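Search this blog Search

Skevex, finally

ok so I watched Skevex last night. 16 months since Zeeshan Dhanial lent me the disc and told me to drop everything. Sorry Zeeshan. It's been under a stack of mail.

Quick version: great first hour, messy middle, best stairwell fight I've seen in years.

Plot, such as it is. Loukia Tzavaras plays a customs inspector who gets fired for opening the wrong crate. Stelios Kalogeropoulos is the guy who owns the crate. He wears a different awful coat in every scene. She wants her job back, he wants her dead, there's a ferry. That's it. Fine by me.

The stairwell. Two takes, I think, maybe three, I kept rewinding to find the cuts. No music at all, just shoes and breathing. Tzavaras does most of it herself and you can tell becuase she gets tired. She starts missing. I love when a movie lets people get tired.

Then the middle. Ugh. A whole subplot with Ecaterina Buzatu as the sister, who is good!, but she spends it on the phone in a parked car. 31 minutes between fights. I checked. Made tea.

Dorota Pawłowska directed and this was her second, after Verela, which I still haven't tracked down. If anyone has a copy with readable subtitles please email me. The ones on my Skevex disc call the villain "Mr. Invoice" twice and I never figured out what that was supposed to be. 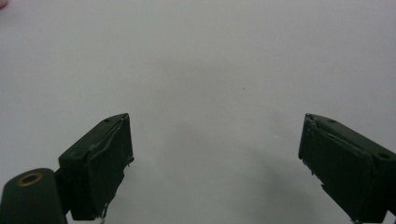
Pale surface, one tiny dark speck.

Ending is rushed. Ferry, flare gun, credits. Somebody clearly ran out of money or daylight. The flare gun bit looks terrific though, all that orange on the water, so I'm not going to complain much.

Is it better than Hulen? Zeeshan says yes. I say no, Hulen has the better villain and it's shorter. But the stairwell beats anything in Hulen and I'll probaly watch that part again tonight.

Disc goes back to Zeeshan on Saturday. Next up is the box set, if I can find the remote.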